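Plumden Moves Garment Folding Crews to Hand-Held Grippers

2026-01-27 - Plumden, which handles laundry and room care for guesthouses, is changing how its folding crews work. Staff now fold part of each day's load with hand-held grippers, and the recordings are used to train the Sevedeo folding robot. The program began with eight workers and now covers 31.
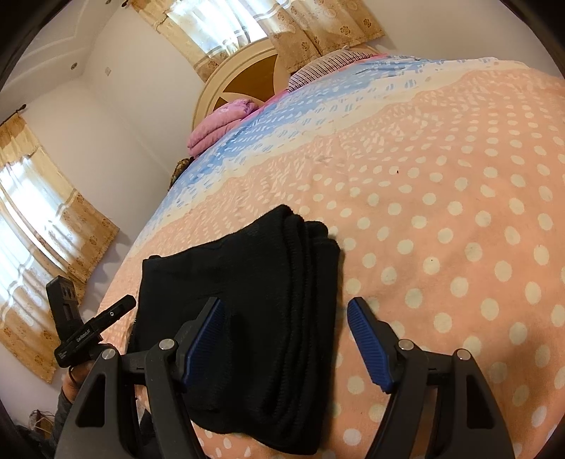
Elżbieta Czerwiński said the first week was slow and her wrists were sore, and that she wanted it in writing that teaching a machine would not cost her any shifts. She has since asked to stay on the program.

Plumden has put that promise in the contract. No folding job will be cut during the trial, and time spent with the grippers is paid at the normal rate plus a training bonus. Crews work on beds as well as tables - guest rooms rarely have a free table. Plain towels are the easy part of the job. A black garment with a rhinestone starburst on it, laid out on a polka-dot sheet, calls for more care in where the fingers close, and the company wants pieces like that well covered before any robot is put to work.

Nearly 200 garments are folded this way on each shift.

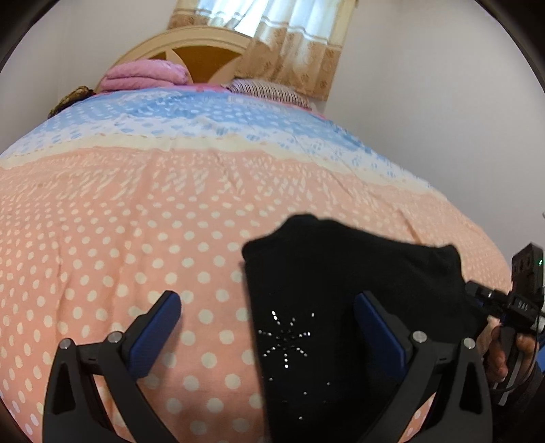

Pay and hours will be reviewed with staff when the trial ends. Gualtiero Vitale, who runs the program, expects the robot to take over flat linen first. Clothes with studs, like the dark one between the blue pads, will stay with people for now. Crew members who want to move into robot supervision can apply through their shift lead.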